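Home / Get involved / Paid trials

Try out the Minami hand-held gripper kit (paid participants wanted)

Do you like tidying shelves, sorting pens and generally putting things back where they belong? We'd love to hear from you!

Nevico is getting its Minami kit ready for release, and before it goes out to schools, labs and small workshops we want it in the hands of people who have never touched one. The kit is a pair of hand-held grippers, one for each hand, with markers mounted on them so their movements can be followed while you work. You pick things up and put them down at your own pace, and the recordings go on to teach robot arms the same everyday jobs. No robotics background needed. Our favourite sessions so far have been with a retired florist and a bloke who restores caravans, and both of them found things in the handle design we'd missed completely.

We're looking for 73 people over the coming months, starting in March. Sessions run for 4 hours with a proper break in the middle (tea, coffee and decent biscuits), and everyone does two of them. You'll be paid $200 per session, by bank transfer, whether or not you get through all the tasks.

The work is done in rooms set up like an ordinary home or study, with a desk, shelves, a side table and the usual bits and pieces.
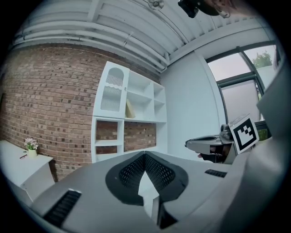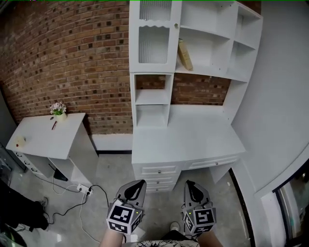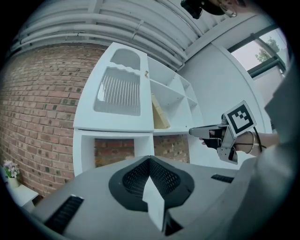 The grippers in use by the brick wall, with the white shelves and the little side table with the flowers.

What you'll be doing

Short household and desk tasks with both grippers: moving a book along a shelf, opening a drawer, passing a pen from one side to the other. Then a chat with us about what felt good and what was annoying. Please don't be polite about it! The finger shape has already changed because a participant told us the old one was driving her up the wall.

Who can apply

Anyone 18 or over who can stand comfortably for half an hour at a stretch and has use of both hands. Left-handers are especially welcome, as are people with small hands, as we haven't heard from nearly enough of either. If you've worked for Hitico or taken part in the earlier Humura trial, you can still apply, just mention it on the form.

Wear closed shoes and sleeves you can push up. Parking is free behind the building and the bike racks are by the side entrance.

How to apply

Fill in the short form on our trials page and tell us which mornings or afternoons suit you. Morning sessions start at 9 am, afternoons at 1.30 pm. Questions about the kit, access or pay can go to Venkatesh Salian, who organises the sessions and will ring you back if you leave a number.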